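Dry-roasted soybeans

Dry-roasted soybeans are whole mature soybeans heated in a bare pan, no oil, until the skins split and the inside goes crisp. Eaten as a snack, ground to flour, steeped for a tea-like drink, or tossed over rice. Known in many home kitchens across East Asia and, under other names, well outside it. Not the same as oil-fried soy nuts, which are soaked and then fried, and have a heavier bite.

Beans

Yellow soybeans are the usual choice. Black ones work too but the color is harder to judge. Beans are picked over first - stones, split halves, shriveled ones out. Some cooks rinse and towel them dry, others only wipe. Soaked beans puff more and come out lighter; unsoaked beans stay dense and can be hard on the teeth. Old stock, more than a couple of years in the cupboard, tends to stay hard whatever is done to it.

Pan and heat

A wide pan with some depth. Stainless steel, cast iron and carbon steel are all used; thin aluminum scorches. Gas gives an even flame up the sides, induction heats the base only, so the beans need moving more often. On a tabletop induction unit a low to middle setting is normal. A long handle helps, as the pan is shaken as well as stirred.

Method

The cold pan is filled, then the heat goes on. Stirring is slow at first and constant after the first pops. Skins crack, smell turns from grassy to nutty, color moves from cream to tan. Taken off a shade early, beacuse the beans keep cooking in the hot metal. Spread on a tray to cool. They are soft when hot and only crisp up later, a thing that fools beginners into over-roasting.

Crowding is the common fault. A deep heap roasts unevenly, pale on top and burnt below, so a large amount is done in 2 or 3 batches. The cookbook writer Alina Onu holds the opposite view in her Custeo kitchen notes: one big batch, lowest heat, 60 minutes. Both methods are still in use.

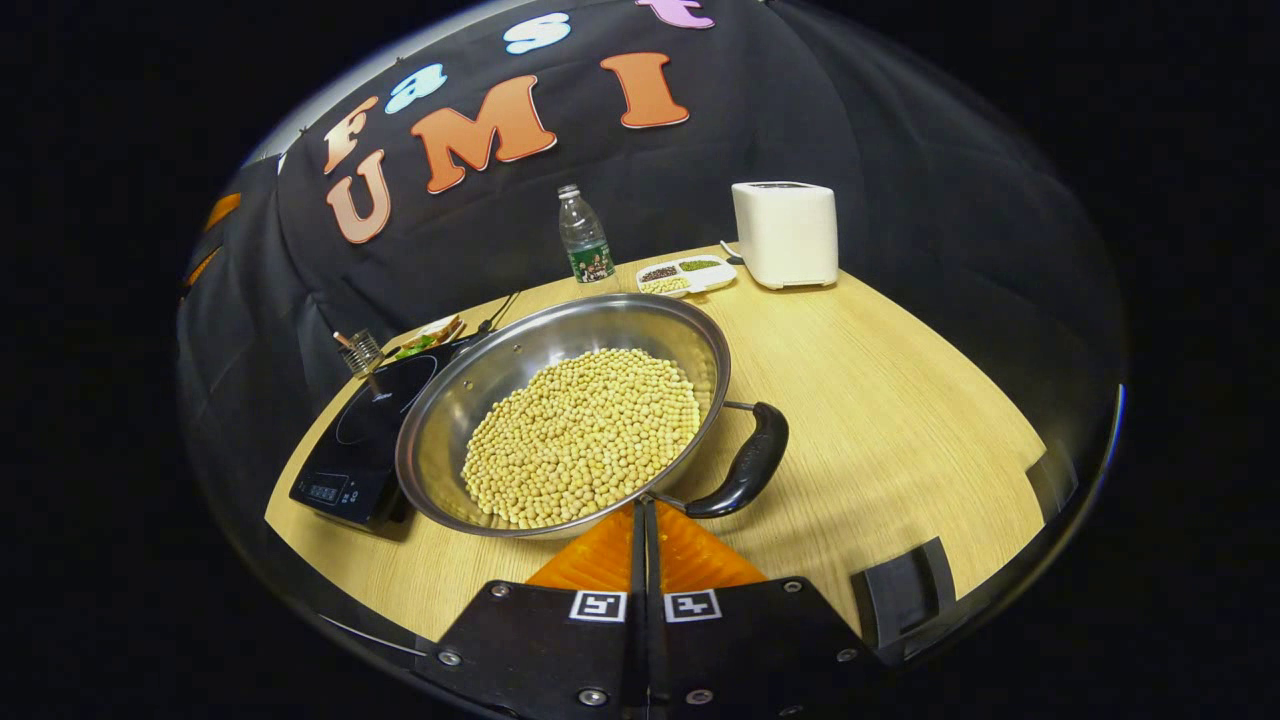
Rullmont, March

Yellow soybeans in a deep steel pan at a tabletop induction cooktop. The divided tray farther back holds more pale yellow beans, along with dark mixed grains or beans and a green kind.

Storage and use

Fully cooled beans go in a jar with a tight lid. Good for some 6 weeks, less in damp weather. Stale ones can be warmed again in the pan for a few minutes. Salt sticks poorly to dry beans, so it is added as brine near the end of roasting, a spoonfull at a time.

For flour the beans are ground twice and sifted. Raw soybeans should not be eaten or ground for use uncooked.

See also: roasted barley, soy flour, parched corn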